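Bindwood Road Association
Minutes of the fall meeting
Monday, October 13, 2025
Held in the dining room at 339 Bindwood Road

Minutes taken by Heloísa Portela, who missed the April meeting and was elected to take minutes at it.

Called to order

The meeting came to order shortly after seven, and then again ten minutes later when people had finished discussing whose car was blocking the mailboxes. The car was moved. The owner asked that the minutes not say who it was, and they don't.

All 18 households on the road had been sent the notice. Most were in the room, and the household at the bottom of the hill sent a letter, which was read aloud. The letter was long. It can be summarized as being against dust.

Minutes of the April meeting

Approved with one correction. The April minutes recorded that the residents "agreed the road is in good condition for its age." Several residents said they remembered no such agreement and would have spoken up. The line now reads "agreed that the road is old."

Plowing

Karam has offered to renew for the coming winter on the same terms as last year, with one change: they will no longer plow around parked vehicles. If there is a vehicle in the road, the driver stops there, turns around, and goes on to his next job. Everyone uphill of the vehicle is then free to discuss the matter with its owner.

There was some feeling that this was harsh. There was more feeling, mostly from uphill, that it was about time.

A resident asked how deep the snow has to get before Karam comes out. The contract says three inches, measured at the stop sign. The stop sign is at the bottom, where it barely snows. The top of the road can have a foot on the ground while the stop sign enjoys a light dusting and nobody's phone rings. It was proposed that the measuring spot be moved to the turnaround at the top. The bottom of the road objected that they would then be paying for plowing they don't need. The top of the road observed that they have been paying for the bottom's drainage for years. Both statements were felt to be fair, and neither side enjoyed hearing it from the other.

Settled after a while: the measuring spot moves to the big bend, halfway up. Karam to be told before the contract is signed. If they say no, we sign anyway, as there isn't a second company willing to come up here.

Motion to renew with Karam: carried.

The winter assessment

The assessment for plowing and sand was put forward at $85 per household, to be paid before the first snow. Last year's was lower. Last year we also ran out of sand in January and spent February using cat litter, some of it scented.

A resident at the top asked whether people who leave for Florida in November should pay the full amount. The residents who leave for Florida in November felt they should not. They were reminded that the fuel truck comes up to their houses all winter whether they are home or not, and that their pipes have benefited. The motion to excuse absent households was made and did not get a second.

Motion to set the assessment at $85: carried, with one vote against and one person asking whether they could think about it. They could, but the vote still counted.

Checks are strongly preferred. Cash in an unmarked envelope is how we ended up with the situation in April.

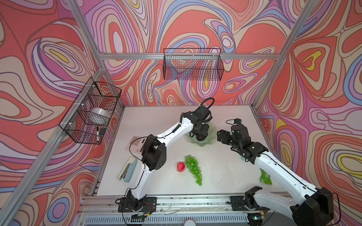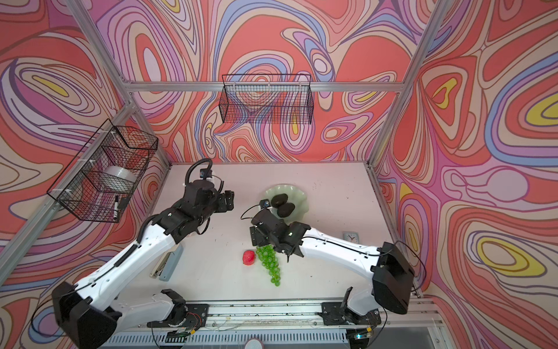
Does the $85 cover the spring grading as well?

It covers plowing and sand only. Grading is paid out of the regular annual dues and will be on the agenda for the April meeting, once the frost is out and we can see what is left to grade.

The culvert

The culvert under the big bend is blocked again. The water comes across the road instead of under it, and carries a portion of the road along with it into the field. The field's owner has pointed out that he now owns a fair amount of our gravel and has offered to sell it back.

Benis came to look in September and said there were two ways to go. One is to flush the existing pipe, which is cheap and might last until spring. The other is to dig it up and put in a wider one, which is not cheap and would last longer than most of the people in the room. (This was put more gently by the man from Benis. The wording above is from the discussion.)

Points raised:

The pipe was flushed two years ago and four years ago. A resident asked what we had learned. The answer appears to be the phone number for Benis.

Leaves are most of the trouble. If whoever walks past the bend in the mornings would kick the leaves off the grate, it would help. Several people who walk past the bend in the mornings said they had always assumed somebody else did that.

Digging would close the road for a day and a half. People at the top would need to leave their cars at the bottom. People at the bottom would like some notice of this.

There is a theory that a beaver is involved. It has been raised at each meeting since the road had a name. No one has seen a beaver. The minutes record the theory again so that it need not be raised in April.

Decided: flush the pipe this fall, and ask Benis for a written price on the wider one. A second price would be nice. The same resident who always says a second price would be nice has agreed to go and get it.

Speed

There is no posted limit on the road. The household at the bottom (see letter) would like one, and would like it to be ten. Others suggested fifteen. A resident who was not named in the discussion, but who was looked at during it, said that his truck will not stay in gear at ten and that he sounds faster than he is.

Delivery drivers were blamed next. Everyone was comfortable with this and it took up a good part of the evening.

It was agreed to put up one sign reading SLOW at the bottom and to leave the number off. The spelling was confirmed. A proposal for speed bumps was withdrawn when someone pointed out that the road already has them and we have been calling them potholes.

Potholes

There are 6 that everyone agrees are potholes, and a longer stretch near the split-rail fence that is either one more or the general condition of the road. A load of crushed stone can be had from the quarry out past Caltley, delivered and dumped, though not spread. They will dump it wherever we ask them to, within reason. The last time we left it up to the driver, he chose a driveway.

Spreading day will be the last Saturday of the month, weather allowing. Bring a rake and a shovel. Last time a number of people brought only gloves and opinions. The stone will go at the wide spot below the turnaround, and please don't help yourselves to it for planters.

The mailboxes

The post that holds the shared mailboxes is leaning. It has been leaning since the plow met it last winter, and Karam's position is that it was leaning already. We have one photograph from before, in which it leans, but less, and in the other direction.

The post office in Caltley has let us know that if it leans much further the carrier will stop delivering and we can all come to the counter. The counter closes at four. This got more attention than the culvert did.

Two residents offered to reset the post in concrete. They disagreed at once about how deep the hole should be, and were asked to carry on outside. They came back in friendly spirits and with a figure somewhere between the two. The road will pay for the concrete.

Trees

The big ash at the turnaround is dead, and everyone has now come around to this, including the resident who has been telling us since spring that it was late to leaf out. It stands on the property line, so the cost is to be shared between the road and the owner. The owner would like the firewood. So would everyone else. The owner gets the firewood.

Limbs hanging over the road should be trimmed back by the people whose limbs they are. The fuel truck lost a mirror to one of them last winter and the driver has been cool toward us ever since.

Other business

The email list. Please use "reply" and not "reply all" when the message is meant for one person. The secretary now knows a good deal about a knee.

The name of the road. A new household asked why it is Bindwood Road on the sign, Bindwood Lane on the tax bill, and missing altogether from the map on their phone. Nobody could say. The county was asked once and wrote back to a different road. It was left alone.

Burning. Brush piles may be burned with a permit, which is free and can be picked up at the Caltley fire station. The smoke two Sundays ago was not a brush pile, it was a mattress, and the resident responsible has said it won't come up again.

A dog has been going through the recycling. Three owners said it couldn't be theirs. The bins with the clips on them seem to be holding.

Next meeting

In April, once the mud lets up, at a house to be decided. The bottom of the road was asked to host and will reply by letter.

Adjourned a little before nine. The lemon bars were finished before the culvert item, and it was suggested that next time they be brought out after it.

To do before the snow:
Sign and return the Karam contract, with the note about the big bend
Call Benis about the flush
Written price for the wider pipe, and the second price
Order the stone
Reset the mailbox post
Buy one sign, SLOW

Corrections to these minutes should go to Heloísa Portela, in writing, and only to her.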